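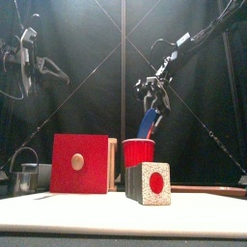
23/08/2018

Speckle and color day for the Namari shelf set. Maribel and I in from the morning, Jhair joined after lunch. Fiachra was out at Rawashdeh picking up the boards we should have had last week.

Started with the white table. The pieces have been judged one at a time for weeks, usually under the window, and every one of them looked fine that way. Put in a row on white with black behind, they argue with each other a bit more. Notes by piece.

Red box. The texture holds up well from a distance and the speckle still reads. The round beige knob catches the light from the top and looks paler than it does on the bench. Maribel wants it a shade darker. I'd leave it, the softer color is a rest from all that red. Agreed to make one test knob darker and look at both on Monday.

Block with the red circle. Strongest thing on the table. White face, fine black speckle, big circle in the middle, done. The side being darker gray helps a lot. We had talked about carrying the white all the way around and I'm now against it. It was standing in front of the red cup and hid the lower part of it, and the circle and the cup ran together at a glance. Either the cup moves back and left or the block does. Jhair says swap the cup for another color. Possible, but then the red box has no company on that side.

Red cup. Keep. The lighter rim is useful, it gives the top an edge against the black. With the blue piece coming up out of it you get the only real curve in the row, and the only blue. I think the set needs that. Anselmo asked on the phone if we could lose the blue and I said no for now. He'll want a reason in writing, so: everything else up there is red, white, gray or wood, and without the blue it goes flat.

Pail. Shinier than I remembered. It picks up gray from everything near it, which is fine on white and will probably be a nuisance on the real shelf. The thin handle over the top looks good standing up. Fulvio suggested dulling it with steel wool. Try that on a scrap of the same stuff first, not on the pail.

Gray block. Pale, low, and mostly lost between the pail and the box. Either pull it forward or drop it. I'd pull it forward. Maribel would drop it.

Wooden frame. Stood behind the red box so only the edge showed. It looks like a leftover there. Its wood is much paler than the rod at the other end, and side by side they look like two jobs. Tried describing the difference to Anselmo and got nowhere, will send him offcuts.

Rod. Lying flat along the back on the right. Good length, calm, fills that side without adding anything to look at. Leave it brown. No oil.

Spatter tests

Did these on card at the sink bench, away from the pieces. Black over white, stiff brush, thumb across the bristles. What we found:

Paint straight from the jar gives fat dots and tails. No good at all.

Thinned with a little water, held at arm's length, it comes out fine and even. First flick off the brush always goes on newspaper. Jhair forgot on his third card and got one large blot in the middle, which Maribel then turned into a bird.

Thinned too far, the dots spread as they dry and go brown at the edge. That took a while to show, so don't judge a card until it has sat for an hour.

Sanding between coats with 400 grit takes the tops off the dots and makes them look printed. Maribel likes this. I like it on the flat faces but it would look odd next to anything with a texture. Wrote the mix on the back of each card this time. Last batch in July had nothing on the back and we could not repeat the one everybody liked.

For red over red we tried a darker red spatter and then a lighter one. The lighter one disappears under the shop lights. Darker is the way. Used up the end of the 500 g tub doing this, so order more before starting the second set.

Shelf

Fiachra back at four with the boards. Rawashdeh cut them at 585 mm as ordered, good clean ends. One has a knot right at the front edge and can go at the bottom of the unit where it won't be seen. He also brought the invoice, which has last month's delivery on it again. Fulvio to call them.

Laid the row out on paper at the shelf width. It doesn't fit as we have it. With the rod lying down there is no room for the pail, and with the pail in, the rod has to stand or go. Options so far:

Stand the rod in the cup with the blue piece. Maribel drew this and it looks like a pencil pot.

Rod on a shelf of its own with the gray block at one end. I like this one. Plain, and it solves the gray block as well.

Shorten the rod. Last resort, I'd sooner keep the length.

No decision. The Hullia people are coming to look at their own job next week and will see all this lying around, so it would be nice if it was settled by then — but their job comes first, and the drawers for it still stick.

Odds and ends

Stiff brush no. 2 is finished, bristles all gone one way. Keep it for glue.

Flomico masking film lifts cleanly if you pull it back on itself slowly. Pull it up and it takes the edge with it. There's a bad patch on one of today's cards to show what happens.

The cloth by the sink has red on it. Do not wipe anything white with it. I did.

For tomorrow

Darker knob test, Maribel.
Steel wool on scrap metal, me.
Call Rawashdeh about the invoice, Fulvio.
Offcuts in the post to Anselmo, pale and brown, labeled.
Try the circle block further to the right with the cup clear of it.
Jhair to cut more card, about the same size as today's, and to look at the Hullia drawers if there is time after that.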